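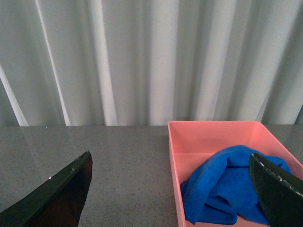
Looking after microfibre cloths

Posted by Colin Pickering, March 15, 2019

Microfibre cloths last for years if they are washed properly and for a few months if they are not. Most of the ones that get thrown out have nothing wrong with them except a coating of fabric softener or a winter's worth of fluff from the towels. I have kept a set going in our kitchen and bathroom for a long time now and this is how I do it.

Before the first wash

New cloths shed dye, the dark ones most of all. Wash them on their own before you use them on anything pale. Cut the label off with small scissors, close to the seam. Labels are stiff and can leave marks on glass and on the front of a hob.

The pack I bought last came from Laskowska and cost 192 pence a cloth, which is more than I would normally pay. The 99p ones from the market are fine for floors and shoes.

Washing

Shake the cloth outside first. Crumbs and grit sit down in the loops and a wash alone will not always shift them. If there is hair in it, go over it with a dry nail brush.

Wash at 40 degrees with a small amount of liquid detergent. Powder doesn't always dissolve fully on a short cycle. Greasy cloths can go at 60, if the label you cut off said so, and it is worth writing that down somewhere before it goes in the bin.

Do not use fabric softener. It coats the fibres and the cloth then pushes water about instead of picking it up. Bleach is no good either. Keep microfibre away from cotton towels, flannels and anything fleecy, as it will hold on to every bit of lint in the drum. I save mine up in a lidded tub under the sink and wash them together, but don't leave them in there damp. 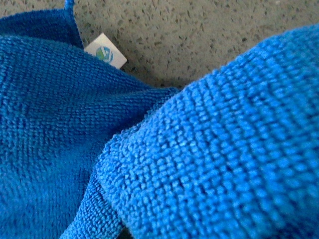 Blue microfibre, looped side out.

Loops or flat weave

A looped cloth is for dusting, wiping up and general cleaning. A flat or waffle weave is better on windows and mirrors and leaves fewer smears. If you only want to own one kind, get the looped ones and dry the glass off with an old cotton tea towel.

Drying

Hang them up, indoors or out. In our house they go over the Hino airer in the spare room and are dry by the morning. A tumble dryer on low is all right for a load of nothing but microfibre. High heat makes them harsh, and a cloth that has gone harsh should not be used on varnish or a car. Keep the iron away from them.

If a cloth has stopped working

Soak it in a bowl of hot tap water with half a cup of white vinegar for 25 minutes, rinse it well and wash it as usual with nothing else in the drum. That clears most softener. I had a batch of 9 that had been through the wrong wash and all but one came back.

Wiping down worktops
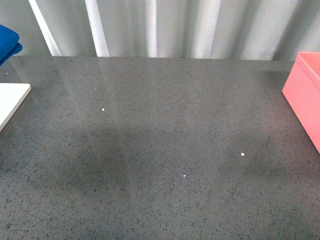 Two cloths are better than one for worktops, one damp and one dry. Wring the damp one out hard, wipe in straight lines from the back to the front, then turn it to a clean side and go over the edges. Follow with the dry cloth before the water has time to leave marks. On a glossy grey speckled top, crumbs are hard to pick out among all the dark flecks, so run your palm over it when you have finished, or bend down and look along it towards the light. Vinegar should be kept off marble and limestone, and I would leave it off any stone you aren't sure of. Warm water with a drop of washing-up liquid does for nearly everything.

For oiled wood, wipe along the grain and use as little water as you can. Ours is an Ukwood top and gets a coat of oil every April. Put the oil on with a cotton rag, as it never really washes out of microfibre. Lay used oily rags out flat outdoors to dry, away from anything that could catch, as they can heat up and start a fire if left in a heap.

Sorting by colour

Pick a colour for each room and stick to it. We have blue for the kitchen, pink for the bathroom and whatever is left for the floors. When a kitchen cloth gets too stained it goes down to the floors, and after that to the shed for the bikes.

Next month: descaling a Bustent kettle, and what to do about the lid.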